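4.2 Paving, wayfinding and the width people will use

The second part of the study asked how far pavement width alone explains the routes people choose through a mixed residential district. Earlier work in Plundov had treated the full paved width as walkable. Our interview data suggest that this overstates the space people feel they can use, above all in winter and after dark.

Residents were asked to mark their usual route from home to the nearest tram stop on a paper map. We received 2522 maps, of which 68 could not be read and were left out. The remaining maps were sorted by street type, following the Bremier scheme, in which a street is classed by its frontage and not by its traffic. A wide pavement in front of flats and a wide pavement in front of offices therefore fall into separate classes, even where the surface is the same.
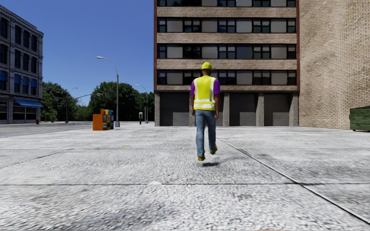
The difference between the two classes was larger than we had expected. Along residential frontages, respondents drew lines that kept well away from the building, often close to the kerb. Along office frontages the lines ran near the wall. Several people wrote notes in the margin to explain this. The most common reason was privacy — they did not like to walk past ground-floor windows when the lights were on inside. A smaller group mentioned doors that open outwards.

Bus stops and low walls narrow the usable strip further. In the Claltska district the distance between such obstacles was measured on site at 123 points, and the measurements were repeated in December, when waiting passengers tend to stand further back to keep out of the wind. The second round gave lower values at nearly every stop. We took the lower value in each case, as the aim was to describe the width that can be relied on all year.

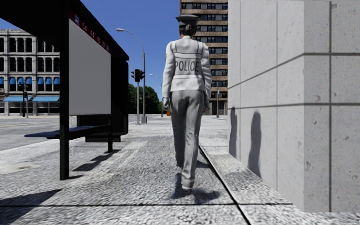 Measuring in winter was a mistake, according to one resident who wrote to us after the draft was circulated, as the people who find narrow gaps hardest to manage stay at home in the cold and so never appear in the queues at all. The point is a fair one. We have kept the winter values but added a note to the table, and the maps from respondents who use a wheelchair or a pram are reported separately in section 4.3.

Figure 4. Street types in the Bremier scheme.

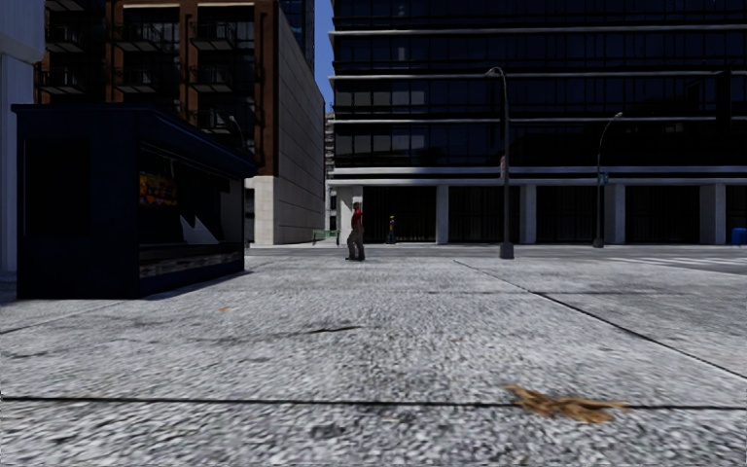
Open squares were harder to class than streets. A square has no single frontage, and respondents crossed it in ways that depended on where they were going next. Of the 13 squares in the sample, the one at Fu produced the widest spread of lines. Small free-standing structures seem to matter here. A kiosk on a wide paved plaza, like the dark blue one in Figure 4 with the balconied flats behind it, takes up little ground, but it gives people something to steer by, and drawn routes tended to bend towards such structures before turning off. We therefore coded kiosks as landmarks and as obstacles, and ran the model both ways. The results for squares changed slightly between the two runs; those for streets did not change.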